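### 5.2 Grip loss during pan transfer

The most frequent fault in the Grimshaw kitchen set was slip at the pan rim. The policy was trained on the Radow demonstrations and run without changes. Of the 16 pan-transfer episodes, 11 finished within the time limit and five were stopped by the contact monitor. We replayed all five stops at a lower time step to rule out solver error. The slip remained in each of them.

In two of the stopped episodes, the logged grip force fell to almost zero while the wrist was still turning. The planner had no signal for this and kept following the stored path. Custódio Garcia traced the drop to the friction value assigned to the pan mesh — it had been copied from an older asset and never checked against the finger pads. Figure 4 gives a view of the task from behind the arm, with the pan held at a tilt beside the plate.
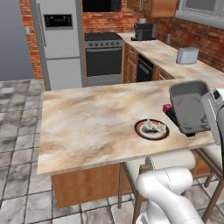

**Figure 4.** Pan handling at the island counter, simulated kitchen.

### 5.3 Changes to the stop rule

The original rule stopped the arm only when contact force went above a fixed limit. A loose pan produces low force, so the rule missed the early part of the fault. We added a lower limit that is active whenever the gripper state is "holding." Sławomir Lis also moved the check from the planner to the control loop, where it runs at every step. The friction value was left as it was for these runs, and the corrected mesh is used only from Section 6 onward.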